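Two Grippers and a Bedspread: My Home-Built Folding Rig
Project report, Stuline workshop course, 18 August 2025

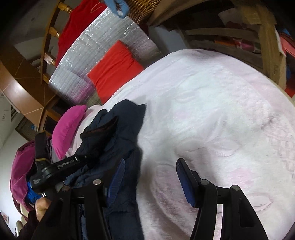
Both grippers on the bed, with the navy garment I use for folding practice.

I picked this project in March, mostly because I was tired of reading about robot arms that cost more than a used car. My idea was to skip the arm completely at first. If you hold the gripper in your own hand and do the job with it, you still get to learn what the jaws have to do, and you can save what the camera sees for later. People have done this before me, so I won't claim I invented anything. I just wanted to build a pair myself and see if I could make them good enough to fold clothes.

I named the build Katari, because every folder on my laptop needed a name and that one was short. There have been three versions. The one in the photo is the third.

What I built

Each gripper is a black body with a handle underneath and two fingers on a linkage. You squeeze, the fingers close. The linkage turns on round pivot pins, and I'll admit those pins ate up more evenings than any other part of the project! In version one I used plain screws and they worked themselves loose all the time. I'd be halfway through a sleeve and one finger would start flopping sideways. Steel pins with a snug fit fixed it, but I had to redrill every hole, and I ruined one whole linkage plate by drilling from the wrong side.

The fingers have blue pads with ridges across them. They're soft and they bend a bit around whatever you grab, which helps a lot with cloth. My first pads were smooth and stiff and I couldn't pick up a T-shirt unless I pinched a thick bunch of it. With the ridges I can get hold of a single layer maybe half the time, and an edge or a corner nearly every time.

Parts came from two places. The pins and springs were from Buritz, a small hardware shop that lets you buy them loose (dangerous for me, I came home with far too many springs). The plates I cut on the machines in the shared workshop, where you pay by the hour, so I learned to have my files ready before I walked in. The total came to 247 dollars for the pair, counting the ruined plate and the extra springs but leaving out the cameras, which I already had.

Why the bed

I started on my desk and that was a mistake. The desk is hard and slick, so the fingertips hit the surface and skid, and the cloth slides away in front of them. On the bed the tips can sink in a little and get under a hem. The downside is that the bedspread is plush with raised stitching, and the pads like it just as much as they like the laundry. I pinched the bedspread along with the clothes so often that I began keeping a separate tally for it.

Dark clothes turned out to be my best friend. A navy garment on a white bedspread is very easy to find in the video afterward. I tried a white shirt one night and gave up on those clips, I could hardly tell where the shirt stopped and the bed began.

How a session goes

I drop the garment on the bed and start recording on both sides. Then I take one gripper in each hand, find a corner, and fold in half and in half again. After that I shake it out and start over. I try to begin each time with the cloth in a different heap, otherwise I get lazy and do the same three moves.

My goal was 500 folds and I got there, though it took a lot longer than I had put in my plan. The first 100 I threw out. I was still learning how to hold the things and my wrists were all over the place. What's left comes to 3754 short clips once I cut the recordings up by individual grab, and sorting those was really boring - I did it over two weeks with the radio on.

What went wrong

The left gripper closes a little slower than the right one. I swapped springs, I sanded the pivots, and it's better but still there. I think the body is slightly twisted from when I clamped it too hard while the glue was setting.

Timing between the two cameras was another headache. They drift apart over a long recording. I now tap the fingers together at the start and again at the end, then line up the taps by hand. It's clumsy but it works.

Also, thick padded things are hard. The jaws open wide enough for them, but as soon as you fold something puffy over on itself it springs back up while you're reaching for the next corner. I tried holding it down with the other gripper, and then of course I had no hand left to fold with.

What's next

The workshop has an old Strömberg arm on a bench that I'm allowed to use this fall if I fix its wrist joint. I've already drawn an adapter plate so a gripper can bolt on in place of the handle. Before that I want to reprint the left body and add a small stop so the fingers can't cross over each other when they close on nothing. The drawings are finished, and the new pins are in a jar on my desk.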